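Search stories Enter keyword Go

The Ferry Schedule

The last boat from Skellell to Ferow left at ten past six, and it left on time whether anyone was on it or not. My aunt worked the ticket window for most of my childhood, and when her knees got bad the company gave the window to me. I was nineteen. I had planned to go to the mainland and learn bookkeeping, but I took the window for the summer, and then I took it for the winter.

The job was simple. I sold round trips and one-ways. I wrote down freight. I kept the key to the waiting room and the key to the shed behind it, where the freight sat until the deckhands came for it. In July the line went out the door. In January I might sell four tickets in a day, all to people I had known since I could walk.

It was January when the man came in with the box.

He put it on the floor, not on the counter, and asked what it cost to send a thing to Ferow without going along with it. I told him it went by weight. He said it didn't weigh much. I said it still went by weight, and I came around with the hand scale and he lifted the box onto it for me. It came to three pounds, which seemed wrong for the size of it. It was a big box, blue, and it looked heavier than it was.

"What's in it?" I asked. I had to write something on the slip.

"Write household," he said.

I wrote household. He paid in cash and I gave him the stub, number 953. I asked who would be picking it up on the other side. He said they would know to come. I told him the company needed a name, and he thought about it long enough that I put the pen down. Then he said to put Duggan, the same as the street. I knew Duggan Street. It had a chapel and a net loft on it and not much else.

He didn't wait for the boat. He went up the hill toward the bus stop with his hands in his coat, and I moved the box into the shed and locked it.
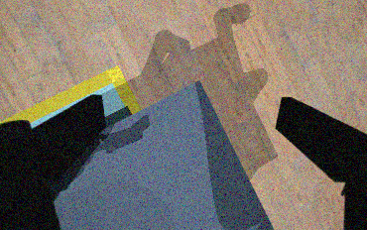 My aunt said I should have opened it. She said this that same evening, over soup, and she said it again when I told her about the weight. In her time, she said, a clerk could open anything that wasn't mail, and she had once found a live goose in a hatbox and charged it as a passenger.

"It's taped," I said.

"Tape comes off."

"I don't have the right to."

She said I had the right if I had the key. Then she asked for the bread, and we talked about the roof.

I should say why I still had the box at suppertime. The deckhands hadn't taken it. The boat that night was the Pilia, and the Pilia had come in with something wrong with her pump, and they held her at the dock until morning. There was no fog and hardly any wind. The passengers, a couple and their little boy, went back up to the hotel. I put a sign in the window and went home.

I couldn't sleep, and before five I got dressed and walked down. The dock lights were on and a man was working on the pump with a flashlight in his teeth. He nodded at me. I went around to the shed and let myself in and stood there with the door open behind me.

I had handled a lot of freight by then. You learn what things feel like through cardboard and wood. Paint cans roll a little after you stop moving them. Books don't give at all. I picked up the box and turned it over slowly, one side and then the next, and nothing slid. I put my ear on the lid. I could hear my own pulse and the water under the floor.

There was a knife on the shelf for cutting twine. I picked that up too.

I have thought about what I wanted in there. I was nineteen and had been on one island my whole life except for 3 days at the dentist on the mainland. I think I wanted it to be something that would make me have to do something. Money, or a letter. I had 400 dollars in a coffee can and I knew that bookkeeping school wanted 200 just to hold a place, and I had known this since the spring and hadn't sent it.

I put the knife back on the shelf. I don't have a good reason. The man on the dock started whistling, and I felt foolish standing there in my nightshirt and boots, and I locked up and went to make coffee in the waiting room.

They had the pump running by seven. The couple came down with the boy, who was cross about being up, and I punched their tickets again even though they were already punched. One of the deckhands took the box on board under one arm. He asked me if it was empty. I said it was household.

I watched the boat all the way out, past the marker and around the point. I didn't usually do that. The window had a stool and a heater and I could have gone inside.

The slip came back on Monday in the company envelope, with the others. Ferow signed for everything and sent the carbons over once a week. I went through them until I came to 953. Somebody had signed it Duggan in pencil, in small square letters like a child's or like a person writing on their knee. Under remarks, where people put down dents and water damage, it said, "Thank you, it fit."

I filed it. My aunt wanted to see it, so the next day I took it out and brought it home for her, and she held it up to the lamp and looked at the back.

"Fit what?" she said.

I said I didn't know. She kept it by her plate until we were done eating. Then she gave it back and told me it had better be in the drawer before the company man came, and that he always came when you had something out.

I mailed the 200 dollars that week. The school wrote to say they had a place for me in the fall, and that I should bring my own pencils. I worked the window through the rest of the winter and most of the summer, and I trained the girl who had it after me — the scale, the keys, the sign for the window. She asked what she should do if somebody wouldn't tell her what was in a thing.

I told her to write household.

Last updated: July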